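Draltusow Residents' Newsletter, June

Storage and household paper: what to keep, what to let go

Several households asked after the spring meeting how long they need to hold on to bills, manuals and tax papers. Fouad Kassab spent most of his working life in a records office and agreed to write down what he does at home. His notes follow, with a few additions from the newsletter desk. 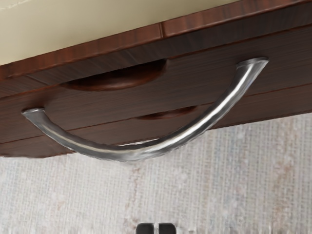
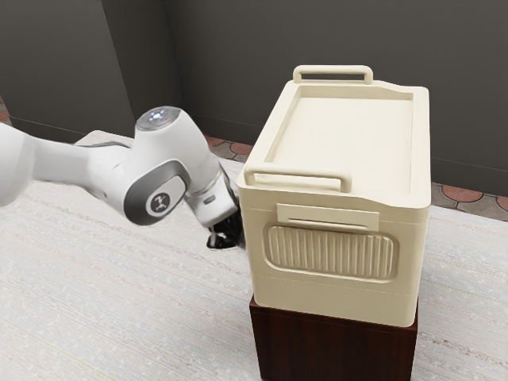

Start with one category at a time. Most people pull everything out at once, run out of floor, and put it all back in the same order two hours later. Pick the utility bills, or the medical papers, and leave the rest alone until that one is finished.

Utility bills can go once the next one has arrived and shows the last payment as received. If you work from home and claim part of the cost, keep them with that year's tax papers. Phone and internet bills are the same. I keep the contract itself for as long as the service runs, plus the letter confirming it was closed.

Tax returns I keep for good. They are thin and they answer questions years later. The receipts and slips behind them are bulkier, and I keep those for seven years. If you own a business or have sold property, ask whoever prepares your return before you throw anything out.

Bank statements are the biggest pile in most homes. If your bank lets you download old ones, check how far back it goes before you shred the paper. Mine went back further than I expected for checking and not nearly as far for the savings account. I downloaded what was there and printed nothing.

Medical bills stay until the insurance has paid and the provider shows a zero balance. Records of surgeries, vaccinations and test results stay permanently, in a folder with the person's name on it. When my wife changed doctors, the new office wanted dates from 22 years back, and we had them.

Appliance manuals are the easiest thing to get rid of. Nearly all of them can be found on the maker's site by model number. Write the model number and purchase date on one sheet of paper and keep that. Staple the receipt to it while the warranty is running. The sheet for our kitchen also has the furnace filter size and the paint colors, which saves a trip.

Deeds, birth and marriage certificates, wills, military papers and Social Security cards should be in one place, and a second adult should know where. A fire-resistant box is worth the money. A bank box is fine too, but do not put the only copy of a will in it. It can be slow to get the box opened after a death.

On folders: use fewer than you think. I had 401 of them at one point, counting the ones in the basement, and could find very little. Now I have a folder for each person, one for the house, one for each car, and one for each tax year. Anything that doesn't fit goes into a folder marked "June," and every June I empty it.

Letters and photographs are a separate job. Do them last, and do them sitting down. I would not mix them in with bills, as you will stop to read and the bills won't get done.

A note from the newsletter desk on shredding. The shared shredder in the Hedegaard Room has been repaired and can be used whenever the room is open. It takes six sheets at a time. Please take out binder clips first. Staples are all right. Empty the bin when the light comes on and tie the bag, as loose strips end up all over the parking lot.

For larger amounts, Gomgate will send a truck again this summer. Last year's visit took 3,271 pounds of paper from the four buildings, and the driver had to turn some people away. This time each household is limited to three standard file boxes. Hanging folders with metal rods have to be emptied, and plastic sleeves can't go in at all. Sign-up sheets will be in each lobby, and the date will be posted beside them once Gomgate confirms it.

Vusumuzi Jacobs has offered to help anyone who can't carry boxes down to the curb. Leave your name and unit number in the envelope on the office door. He can also help with downloading statements if you bring your own laptop and know your password.

Empty file boxes in good shape can be left on the shelf outside the Flostley building laundry room. Please flatten the cardboard ones. Three-ring binders are wanted by the after-school program, any size, as long as the rings close.

Next issue: Fouad on what to write down for the person looking after your home while you are away. Send him questions before the end of the month.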